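Hanging things up: what 2051 hand-guided demonstrations taught us

The manipulation group at Davby has finished the first stage of its work on hanging and unhanging small objects, and a short report went round to project partners on 7 October 2024. This item gives the main points for readers who do not follow the project closely.

The question was a narrow one. Robots trained by imitation have become fairly good at picking things up and setting them down on a flat surface. They are much less good at putting a thing on a hook. The target is small, the last centimetre matters, and the object often hides the hook from the camera just when the robot most needs to see it. Natalie Sedgwick, who leads the work, wanted to know how much of that difficulty could be dealt with by changing how the demonstrations are collected, leaving the learning method as it was.

Demonstrations were recorded with a hand-held gripper that carries its own camera. The person holds the tool, does the task, and the recording shows what a robot wearing the same gripper would see. No robot is needed at this point, so a table can be set up in any free corner and changed over quickly. Fahad Dogar and Lorraine Oakley collected most of the data between them, working in short sessions and swapping when hands got tired.
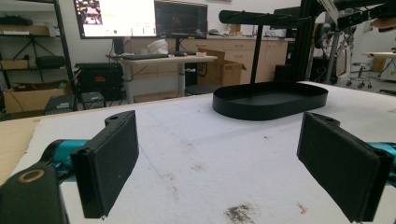

Two sets were recorded. In the first, called Tapley, the operator was asked to do the task as quickly and smoothly as was comfortable. In the second, Balum, the operator was asked to stop briefly short of the hook, line up, and only then move in. Operators were also asked to come in from a slightly wrong position now and again and correct it. Across both sets there were 2051 demonstrations after the bad ones had been thrown out. Most of those thrown out were lost to tracking faults, where the software could no longer work out where the gripper was, and the rest were plain mistakes by the person holding it.

The same policy was then trained on each set, with the same settings and the same amount of data, and run on the arm at Rondach. Abílio Pinheiro ran the trials there and did not know which policy he had loaded until scoring was over.

The policy trained on Balum did better. Its success rate on the hanging task was 23 percentage points above that of the Tapley policy. On the unhanging task there was no clear difference, and the report does not claim one. Taking an object off a hook is a more forgiving job, and both policies managed it well enough that there was little room left to show a gap.

Where the Tapley policy failed, it mostly failed in the same way. It reached the hook at full speed, missed to one side, and carried on as if it had succeeded, opening the gripper and dropping the object. The Balum policy also missed on its first approach fairly often, but it tended to back off and try again. Sedgwick thinks the deliberate corrections account for more of the gain than the pause does. The two were not separated in this study, so that remains her opinion for now.

There is a cost. Balum demonstrations take longer to record and are more tiring, and Oakley's notes from the sessions say that operators drift back towards the quick style unless they are reminded. The written instructions went through 7 versions before two people could read them and produce recordings that looked alike. The final version is a single page and is attached to the report.

Some limits should be kept in mind. All the trials used rigid objects. Nothing soft was tried, so the results say nothing about clothing or bags, which several partners have asked about. Lighting was left as it was on the day and not varied on purpose. The trials were also run at one site on one arm, and Cyril Bickerstaff, who reviewed the report before it went out, asked for that to be stated on the first page. It now is.

The next stage will record the pause and the corrections as separate sets, so that their effects can be told apart. Bickerstaff has also suggested moving the hooks between trials, as a fixed rack may be letting the policies learn a position by heart. Collection is due to finish in December, with trials at Rondach to follow once the arm is free.

Partners who would like the full report, the instruction page or the scoring sheet should write to Fahad Dogar at Davby. The recordings themselves are not being shared yet, as the tracking data in part of the Tapley set still has to be checked.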